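館内だより 備品のページ

作業台の木目面について(点検と手入れの手順)

2022年8月4日

作業室の木目の台について、天板の拭き取り方法と側板まわりの扱いを改めました。これまでは清掃用品の指定がなく、使う人によって拭き方がまちまちでした。布の目に残った粉じんで表面をこすると、木目の濃い部分で細い擦り傷が目立ちます。今月から次の手順で統一します。 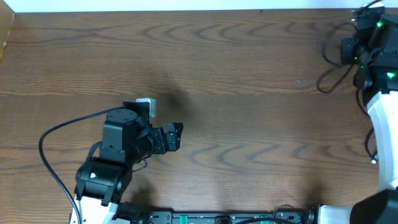
Dornenano 設備管理チーム

天板は中程度の茶色で、濃い木目が横方向に通り、ところどころに山形の模様が入っています。拭き取りは木目に沿って横に行い、円を描く拭き方はしないでください。模様の部分は汚れと見分けにくいため、照明の向きを変えて確認します。影のかかる位置では拭き残しの判定をしないこと。

1. 乾拭き
Plarix の不織布(白)を四つ折りにし、奥から手前へ順に送ります。1面を使ったら折り返し、同じ面で2回以上拭かないでください。使用済みの布は水洗いせず、回収袋へ入れます。

2. 水拭き
水は布1枚につき約100mlまでとし、固く絞ります。洗剤を使う場合は Medina の中性タイプに限ります。アルコール、シンナー、研磨剤入りのクリーナーは使用禁止です。水拭きの後は必ず乾拭きで仕上げ、水滴を残したまま物を置かないでください。

3. ケーブルの取り回し
台の上を通るケーブルは、拭く前に持ち上げて位置をずらします。引きずると被覆の色が天板に移ることがあります。コネクターに近い部分は持たず、ケーブルの中ほどを支えてください。清掃後は元の経路に戻し、強く折り曲げた箇所がないかを見ます。

4. 入隅の清掃
木目の面どうしが突き合う内側の角は、布が届きにくく粉じんがたまる場所です。先に刷毛で上から下へ掃き出し、その後、細く畳んだ布を角の線に沿って一方向に動かします。へらや金属の定規を差し込むと、表面の縁が浮く原因になります。広い面は長い曲線と楕円の木目が続くので、縁から順に幅を決めて拭くと抜けが出ません。明るい場所では表面の反射で細かい傷が見えにくくなるため、角度を変えて2方向から見てください。

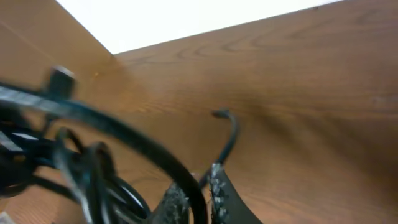 点検記録の書き方

点検票は Esside 書式に変わりました。旧書式の残りは1月までに廃棄します。記入欄は「擦り傷」「縁の浮き」「変色」「付着物」で、該当がない欄には斜線を引きます。傷は長さをmm単位で測り、木目に沿うものと交差するものを分けて書いてください。縁の浮きは長さにかかわらず当日中に報告が必要です。粘着テープの跡は無理にはがさず、位置だけを記入しておいてください。

消耗品の在庫

7月末時点の不織布の残数は66枚です。次回分は3,156円で発注済みで、入荷後に作業室の棚へ補充します。棚から最後の袋を開けた人は、袋の台紙を発注箱に入れてください。中性洗剤は現在の在庫で足りています。

手順についての問い合わせは設備管理チームの窓口まで。点検票の提出先は従来どおりです。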